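Subject: Re: Mallness parallel gripper vs. Pusness – plate loading
Date: Tuesday, October 18, 2022
To: small-arms list

> We switched from the Pusness to the Mallness in March and would not go back.
> The Mallness is better on thin objects in every respect: finer force steps,
> longer fingers, faster close. On a plate-into-rack task we get 20 out of 20
> with the stock fingers and the stock controller. No tuning needed. I would
> call the question settled for anything the size of a dinner plate.

I don't think it is settled, and I'd like to know what your 20 out of 20 was made of. Same plate every time? Same slot? Plate started from the same spot on the table? If the answer is yes three times over, then you have measured one motion repeated, and the gripper hardly comes into it. The arm's repeatability would carry you through that with a pair of salad tongs bolted on.

We have had both grippers on the same arm for a while now, with the Vemcombe controller, and my results are a lot less flattering to either. The Mallness does close faster. I'll give you that, and the data sheet is right about it. Whether closing faster helps when you are picking up a plate is another matter. Ours pushed the plate along the table more often than the Pusness did, and slowing it down got rid of most of the difference, at which point I had paid for speed I wasn't using.

How we run it, so you can pick holes in it:

1. Plates get put down by hand, no jig. They differ in color and in shape, and some have a foot ring that changes how the fingers get under the rim. If your plates are all from one box, please say so.

2. The rack is already part full. A lot of the demos I've seen load an empty one, and that hides the hard part, namely getting a plate in without touching its neighbors. The wrist view before a pick, with the mint-green plate still flat on the table and the cream and blue ones in their slots, gives you an idea of the clearances.
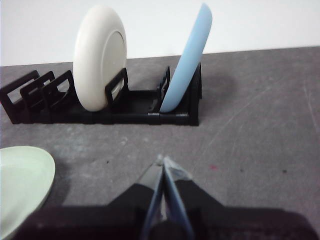
3. A trial only counts as good if the plate is standing in the slot with the fingers open and the arm backed off. "Released somewhere over the rack" is not a success. I have seen it scored as one, on this list, more than once.

4. Leaning is recorded separately. The blue plate tilts well over to the right where it stands, and I'd accept that as loaded, but I would want it written down. If you lump those in with the upright ones, the next plate's failure looks like it came from nowhere.

5. Grippers are swapped in blocks of 8 trials. Doing all of one and then all of the other means you are also comparing the first day of somebody's setup with the last.

With those rules the gap between the two grippers on 200 trials came down to something I would not spend money on. Most of the failures were at the pick. A plate lying flat gives you very little rim to get hold of, and force steps don't help if the fingertip never gets under the edge. The shape of the tip mattered more than which brand was behind it.

On "no tuning needed": the stock Mallness settings have a contact threshold that stops the fingers early on anything with a rounded edge. We had to raise it by 2 steps before the chunky plates would hold at all. Maybe your firmware is newer than ours. Maybe your plates are thinner. Either way it would be good to have the version number and the plates in the same post as the success rate.

The wrist camera is my other complaint, and it goes for both. With the gripper closed, the housing and fingers take up a big part of the lower view, right where the plate you want is going to be. Ours had the nearest plate half out of view at the lower left. The Mudgway bracket is supposed to fix this by moving the camera out to the side. I have not tried it and I'm wary – a bracket that sticks out to the side is one more thing to hit the rack with. If anyone has run it with a full rack I would like to hear how that went, including the bad runs.

So, to the original poster: could you repeat it with three different plates and a part-filled rack, and post the failures as well? I'd be happy to be wrong about the Mallness. It cost enough.

For whoever asked off list, yes, I can send the trial sheet. It is a plain text table with a column for tip type, and it will open in anything.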